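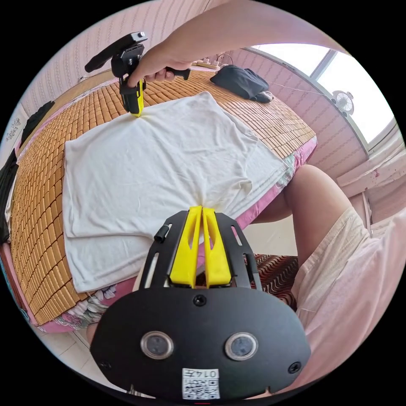 Comparing Hand-Held Grippers on Household Fabrics

Tutance Home and Workshop Advice Service
Section: Soft Goods, Bedrooms and Linen

This page sets out the method recommended by the Service for comparing two hand-held grippers on ordinary fabric articles: T-shirts, pillowcases, filled pillows and small towels. It is intended for members who have the tools at home and wish to reach a fair opinion of them before ordering further sets of fingers. The method was drafted by Rekha Ramasamy and revised in April following comments from Erick Makori of the Derwood branch.

Choosing the surface

Any flat, raised surface that can be reached from a seated position may be used. A bed is generally suitable. A woven tile mat laid over the sheet gives a firmer base than bare bedding and allows the fingertips to slide beneath an edge of cloth with less effort. Members should note, however, that the joints between tiles can catch a narrow fingertip. If this happens more than twice in a session, turn the article so that its edge runs across the tiles at an angle.

The article under trial should have clear space on every side. Other clothing may remain at the far end of the bed or along its border. Power strips and cables should be kept well beyond the reach of both tools.

Before starting

Tighten the screws on the face plate and wipe the lenses with a dry cloth. Open and close each gripper fully ten times without load. The fingers should meet evenly along their length, and any pair that meets only at the tips should be reseated in the bracket. Check that each label is clean enough to be read and write its number at the head of the trial sheet. Where two grippers are of the same design, the label number is the only dependable way of telling their results apart afterwards.

Flat articles

Spread the T-shirt or pillowcase and leave the small wrinkles in place. Ironed cloth gives flattering results that are not repeated in daily use. Bring the first gripper to the near edge, lower it until both tips rest on the fabric, and close slowly. The second gripper is then placed on the opposite edge and closed in the same way. Hold the tension lightly, lift the near edge by the width of a hand, and set it down again.
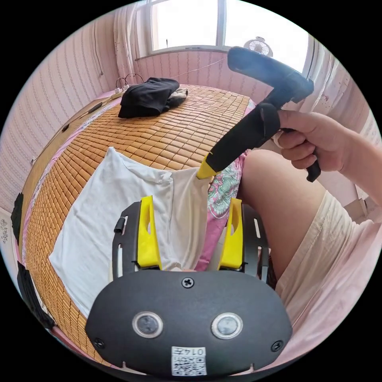
A fingertip of the second gripper at the top edge of the cloth.

A pinch is recorded as good when the fabric is held between both fingers and remains held through the lift. It is recorded as partial when only one layer of a doubled hem has been taken, and as a miss when the cloth is released at any point. Members are asked not to introduce further grades. The trial sheets returned to the Service to date contain 1,815 pinches, and a considerable part of Mr. Makori's time was spent on sheets bearing such remarks as "nearly" and "good, but not very."

Points to observe with flat articles:

Keep the wrist level. A tilted gripper presses one finger into the mat and leaves the other above the cloth.

Approach folded corners from the open side.

Exchange the grippers between hands at the halfway point. Most people close the tool more firmly with their preferred hand, and the comparison is of little value if each gripper has stayed in the same hand throughout.

Do not pull against the second gripper to straighten the fabric. Release, reposition and close again.

Fourteen pinches per gripper is the minimum for each article. Ms. Ramasamy recommends stopping after 64 in one sitting, at which point the closing hand is usually tired and the results begin to decline for reasons unconnected with the tool.

Finger sets

The Service has compared two finger sets under this method. The Banura set has a tapered tip and a slot through the face of the finger. It enters under a hem readily and performed well on thin cotton. The Wong set is wider and blunter at the tip. It was slower on pillowcases, yet it held thick towels with less squeezing of the trigger and was preferred by members with limited grip strength. Neither set was satisfactory on fleece.

Fingers of differing sets should not be fitted to the two grippers in a single session unless the sets themselves are being compared. Where they are, every other condition is to remain the same, including the article and the side of the bed from which it is approached.

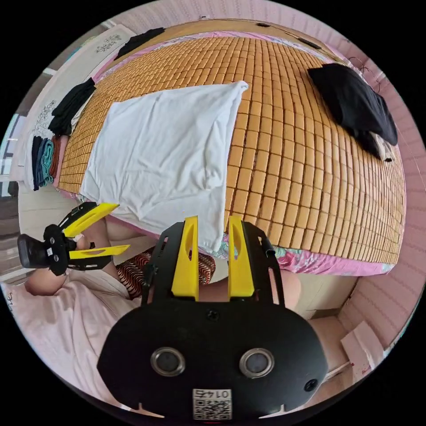 Home and Workshop Advice, Issue 14, page 3

Filled pillows

Pillows call for a different approach. The trial pillow should weigh no more than 400 grams, in a case that fits with a little slack. Lay it at an angle on the mat with a corner toward the operator's side. Open both grippers fully before approaching. One tool comes in toward the nearest edge and the other from the side, so that the two do not meet over the middle of the article.

Close on the case and a small amount of the filling together. If only the case is taken, it will draw away from the pillow as the tool rises, and the weight is then carried by a single fold of cloth. This should be recorded as partial even where the pillow leaves the mat.

Lavanya Chowdary, who carried out the pillow trials for this issue, advises sitting close enough that the elbows need not be straightened. With the arms fully extended the tips waver, and the side gripper in particular tends to arrive too high.

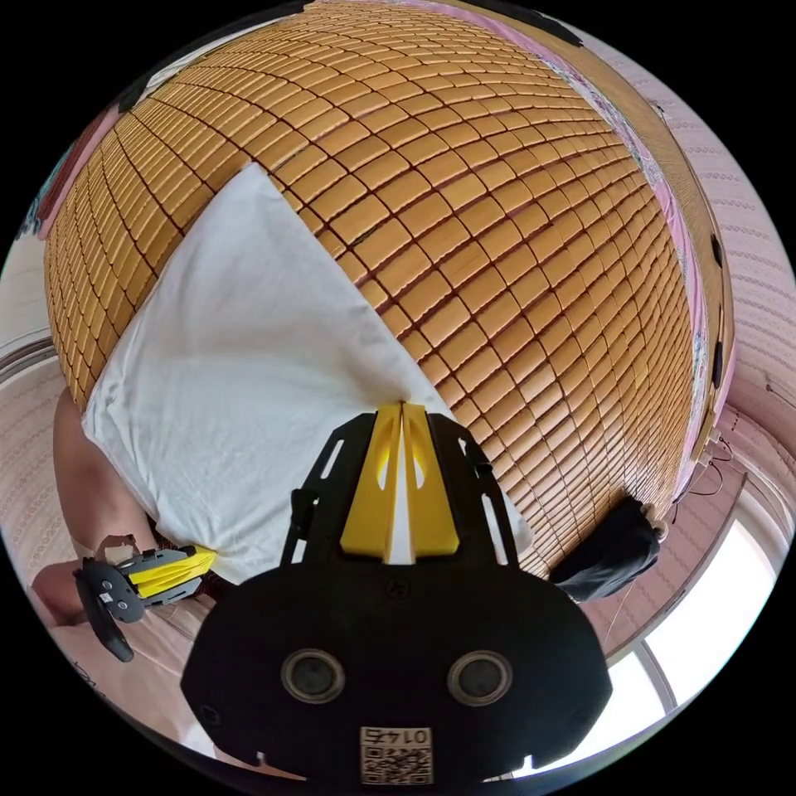 She further advises that the side gripper be closed first. The pillow is then steady when the second pair of fingers arrives, and the operator can give full attention to one tool at a time. In trials where both were closed together, misses were more frequent with either finger set. Members with short forearms may find it easier to turn the pillow than to reach around it.

Reviewing recordings

If the grippers are fitted with cameras, review a short recording before completing the full set of trials. The fingertips and the edge of the article should both remain in view while the tool closes. Strong daylight from a window behind the bed may leave the fabric edge hard to distinguish on white linen. A light curtain drawn across the glass is normally sufficient, or the session can be moved to a later hour.

Care after use

Brush lint from the slots of the fingers with a dry, soft brush. Wash removable fingers in lukewarm water with mild soap and dry them fully before refitting. Do not store the grippers with the fingers clamped on cloth. The brackets should be checked monthly for looseness where the tools are in regular use.

Returning trial sheets

Completed sheets may be handed in at the Tutance desk on Thursday or sent to Raghavendra Chettiar, Soft Goods Section. Please state the label numbers, the finger set, the article and the hand used for each half of the session. Questions concerning replacement fingers should be addressed separately to Sivaprasad Rao at the Derwood branch.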